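Speaker notes: "It Knew Where the Bottle Was"
Wojciech Rutkowska, Nurkex
20 minute slot, keep five for questions

Slide 1. Title

Say hello. Say name slowly. Mention that Ledum is the software and Endska is the building, as people mixed these up last time and I got a question about planning permission.

Ask who has written a calibration routine. Ask who has written only one. Wait for the laugh, move on if there isn't one.

Slide 2. What Ledum does

Ledum takes wide-angle video from a hand-held gripper and gives you back a path: where the gripper was, which way it was facing, how far the jaws were open. The policy trains on that. If the path is wrong, the policy learns the wrong thing with great confidence, like a new graduate.

Don't go into the training side. Piątek has the slot after lunch and will be cross.

Slide 3. Two clocks and a ruler

Position comes from tracking features in the room. Jaw opening comes from the fiducial marker. These are separate bits of code written by separate people in separate moods, and for most of March they disagreed on what time it was.

The offset was 21 milliseconds. Say the number, then pause. It sounds like nothing. During a quick grasp it means the software believes the jaws closed before the hand arrived. The trained arm then did exactly that: it shut its fingers politely in mid-air and carried nothing over to the tray.

We spent two weeks on the loss function. The loss function was fine. I would like those weeks back.

Slide 4. The lens

Fisheye gives us walls, ceiling and counter all at once, so the tracker nearly always has something to hold on to. The price is that straight lines stop being straight, and anything small near the rim is smeared over very few pixels.

Our first version straightened the whole picture and then looked for the marker. Tidy, slow, and it blurred the corners of the marker that we needed most. Now we find corners in the raw picture and straighten only those points. Four points per marker. The laptop fan has calmed down considerably.
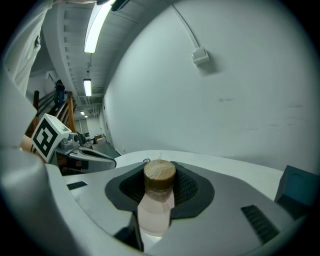
Slide 5. Bottles, small, annoying

Leave the picture up while talking about this one. Point at the marker first: it's tilted, and that tilt is the awkward case. One flat square seen at an angle can give two answers for its pose, both nearly as good. The old code took the better score every time, so the jaw reading flickered between two values while the jaw itself did nothing of the sort.

Fix: keep both answers, ask which one the mechanism could physically reach, throw the other away. It's a dozen lines. The comment above it is longer than the code and contains an apology.

Then the bottle. Pale pink and see-through below the cap, so the segmentation model treats the body as a rumour. The cap is the part it trusts. We let it. Grasp planning now works from the cap down, with a guess for the rest, and the guess gets wider when the model is unsure.

Slide 6. Numbers

500 recordings in the set. The old pipeline rejected 187 of them. Read both figures out, the back row can't see the chart.

Most of the rejects were good recordings with a bad jaw reading. Don't promise a new reject figure, the rerun hasn't finished. If pressed, say "lower" and drink some water.

Slide 7. What I'd do again

Log raw timestamps from every source before anything clever touches them. Draw the jaw opening as a plain line graph and look at it with your own eyes. Ours had teeth like a comb and it sat in a folder for a month.

I would skip the web dashboard. It was lovely.

Slide 8. Thanks and questions

Likely ones:
Why not an encoder on the jaw? Cable, weight, another clock.
Does it work in the dark? No.
Is the code open? The marker part will be, once I've taken the swearing out.

Clicker goes back to the front desk.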